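Review: Lustetti grip pads and the re-grasp trick for network cables

Three weeks with these on the arm, notes before I forget it all.
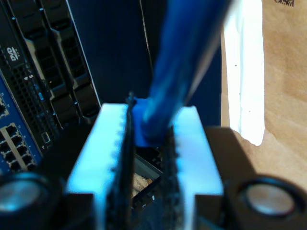

Joni Juntunen wrote back after my first post that the pads hardly matter, what matters is whether the policy ever gets to see a bad grasp, and that if I only trained on clean ones I'd be reviewing my own tidiness. Fair. So this review is half pads, half method. Sorry if you came for just the pads.

What you get: 4 pads per pack, black, toothed face, screws. No instructions worth the name. Fit our fingers fine after a bit of filing on one hole. Teeth are coarser than the Yousafzai ones we had before and you notice right away on a plug boot. The old ones let the plug roll. You'd line up on the port, push, and the whole thing would tip back toward the wrist.

The method, for anyone who missed it. It's from the Vellurley write-up. Instead of trying to get the perfect grasp first time, you train on deliberately lousy ones. Plug twisted, plug too low in the fingers, gripped half on the boot and half on the cable. Then the arm learns to notice, back off, let go a little and take it again. They call it re-grasp labeling. The label is just one extra mark per demo, at the moment the operator gives up on the first grip. Cheap to do. Took me an evening to add to our recording script, most of that was me fighting a time stamp bug that was my own fault.

Data: 589 demos of ours on top of the 2,000 that come with their release. Server and switch, blue patch cables, same lab bench. Tele-op the whole way. My wrists hate me. I did most of the bad grasps, Bláthnaid Nic Giolla did the good ones, which I now think was a mistake, you can sort of see two styles in how the arm approaches. Mix your operators.

Results, 100 tries per setup, plug into an open port:

Old pads, no re-grasp data: 41 in
Old pads, with re-grasp: 63 in
Lustetti pads, no re-grasp: 58 in
Lustetti pads, with re-grasp: 84 in

So Joni is mostly right but not all the way. Pads alone gave us 17 more. Method alone gave 22. Both together 43, which is more than I'd have bet. My guess is that the toothed face makes the second grasp stick, where the old pads would slip again on the way back in. Haven't tested that properly. Somebody should.

Failures with both on: mostly the clip side facing wrong. Arm doesn't know up from down on a plug once the boot hides the clip, and re-grasping can't fix that, it just takes the same wrong plug again with great confidence. A couple of times it got into a loop, let go, grab, let go, grab. We capped it at three. The paper doesnt mention a cap anywhere. Would of saved me a Saturday.

Also worth knowing, the higher success number costs time. Tries with a re-grasp in them run a lot longer. Fine for us. If you're paying per minute of arm time, think about it.

Gripes about the pads:

The teeth chew soft boots. After a long run the blue ones had little dents all down both sides. Still click in, but I wouldn't use these on cables a customer is going to look at.

They also shed. Fine black dust on the bench, wiped it every morning. Caltska sells a softer version with the same hole spacing and I have a pack on order, will add a note here when its been on for a while.

Screws are too short for thick fingers. Bring your own.

Would I buy again, yes, for stiff boots and anything you push into a hole. No for bare cable, the teeth don't do much there and the flat side of the old pads was better at it. And do the re-grasp labels even if you skip the pads. It's an evening of script work and it moved our numbers more than the hardware did.

Numbers are one arm, one bench, one brand of cable. Haven't tried other port heights yet. Script changes are up in the usual place, the cap is the line near the bottom with the rude comment.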